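Shared work table opens at Zillura community office

3 Oct 2026 – People who need a quiet place for paperwork can now use a long white table on the second floor of the Zillura building. The table was opened to members this week, after the old reading corner was closed in April and the shelves were moved downstairs.

The table can be booked for 2 hours at a time. It is meant for small tasks such as filling in forms, folding letters, cutting paper for the craft group or charging a laptop while you work. Members pay nothing. Visitors pay 7 dollars for each booking, and the money goes to new supplies for the floor.

Benvinda Simões is responsible for the room. She said that members had asked for a proper table for a long time. "Before, they were working with papers on the knees," she said. "Now there is space to put the things down and leave them there for one hour, and no person will move them."

A tall gray partition stands along the back of the table. It was chosen after a trial in which the members tested the place with the partition and without it. Most of them preferred to have it, as the corridor door opens often in the morning.

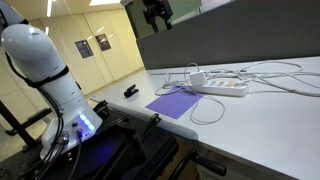 The long white table with the gray partition behind it. A purple sheet of paper lies near the front.

The purple paper is part of a simple system which Filipa Antunes from the craft group suggested. A purple sheet on the table means that the place is taken, and the person will come back soon. When you finish, you take the sheet with you and return it to the tray by the stairs. There are 25 sheets in the tray at this moment, and Ms. Antunes asks that they are not used for drawing.

Not everybody is happy with the system. Simão Aguiar, who comes to the building to prepare the newsletter, would prefer a list on the wall with names and hours. He said that he waited 40 minutes one morning beside a purple sheet, and the owner had already gone home. Ms. Simões answered that a list will be tried if this happens again.

Electricity was the other question. The wall sockets on this side are behind the Nasrallah cabinets and hard to reach, so a power strip was put on the table itself. Members may plug in laptops, phones and small lamps. Kettles and heaters are not allowed on the table, and this rule is the same for the whole floor.
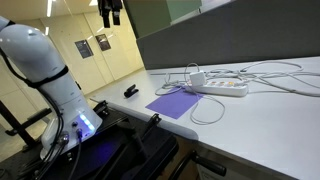 The power strip with orange switches lies behind the purple sheet. A white adapter is plugged in at its left end.

Users are asked to turn off their switch when they leave and to take their own adapters home. Small objects which stay on the table in the evening – clips, pens, chargers – are put in the lost property drawer at the reception, where they are kept until the end of the month.

Bookings are made at the reception with Vitória Bettencourt, or by telephone in the morning. A second table of the same length is planned for the room on the Dritham side of the building, but the date is not decided yet.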